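Clipboard

A clipboard is a thin, stiff board with a clip mounted along one edge, used to hold sheets of paper and to give a firm surface for writing where there is no desk. Related forms include the clip folder, which adds a cover, and the box clipboard, which has a shallow storage space under the writing surface.

Construction

The board is usually made of hardboard, plastic, aluminum, or heavy cardboard covered in vinyl. Letter and legal sizes are the most common in North America, while A4 is standard in most other places. The clip is normally steel, plated to resist rust, and is fastened to the board with rivets. Older clips used a short, high spring lever at the center. Later designs are lower and longer -- some run most of the length of the edge -- and use bent wire as both hinge and spring. A low clip lets boards be stacked or filed on a shelf.

Many boards have one or more holes. A single hole near the edge is used for hanging the board on a hook or nail. Groups of holes are found on some models and may serve for ventilation, for tying on a pen, or only as decoration.

Capacity

Capacity depends on the height of the clip and the strength of its spring. A low wire clip holds a thin stack well but tends to lose its grip as sheets are added, and the papers begin to slide out of line. Lever clips open wider. Box models can carry up to 200 sheets in the compartment in addition to those under the clip. 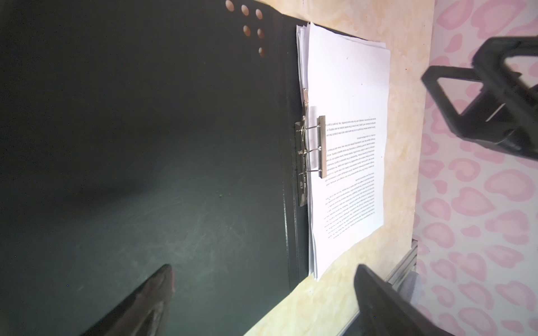 A separate binder clip is often added when a stack is thick or has to stay in order. The binder clip has a body of folded spring steel and two wire handles, which can be laid flat against the paper once the clip is in place. Used together with the board's own clip, it keeps a set of pages together when the set is lifted off the board. Its drawback is bulk, and a tight one can leave a dent in the top sheets.

Use

Clipboards are used in stock counting, surveying, medical offices, schools, and sports coaching. Paper may be clipped at the short or the long edge. Clipping at the long edge suits wide tables and forms.

Local manufacture

In Hernport, clip folders were made by the Suominen works, which sold a covered board under the name Stamby. The works produced 3,753 boards in its first year and nearly 1,356 in its last, when the line was moved to Dadenton. Stamby boards came in 3 sizes, all with a riveted wire clip.

Care

Boards can be wiped with a damp cloth. Hardboard should not be soaked, as the edges swell. Dark matte covers show scuffs sooner than light ones.

See also: binder clip, ring binder, lap desk

Last edited 17 March 2026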